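What I learned about bed sheets in my second winter here

3 August 2018

When I moved to Warnov, I did not think about sheets at all. I had one set from my mother and one set from the supermarket, and I was sleeping badly in both. In December my bedroom is cold and the radiator makes the air very dry, so every evening I was lying there and noticing the cloth.

So I began to read. The first thing I met was thread count. In the shop they told me that a higher number is always better, and they showed me a set from Videmer with the number 689 on the package, in big gold letters. I bought it. It was heavy and it felt slippery to me, and in summer I could not sleep under it. Later I read that a maker can twist several thin threads together and count each of them, and then the number becomes large very easily.

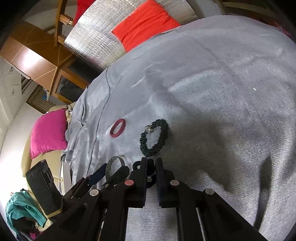 Which thread count should a person look for? For plain cotton I would take something between 200 and 400, and I would look more at the length of the fiber and at the weave.

The weave was new to me. Percale goes one over and one under, and it feels crisp, like a shirt. Sateen lets more threads lie on top, so it is softer and shines a little, but mine caught on everything, also on my own toenails. I have now percale from a small shop named Gachanja, and flannel for the cold months.

About washing I had to change my habits too. At home we washed all bedding very hot. Now I wash at 30 degrees Celsius if nobody was sick, with half of the detergent I used before, and no fabric softener. I dry the sheets on the line in the yard, and I take them in when the hem is still a little damp, which makes the ironing quicker. My husband thinks that ironing a sheet is a crazy thing. I iron only the pillowcases, and the top part that folds over the blanket.

Next I want to try linen. The price is still stopping me.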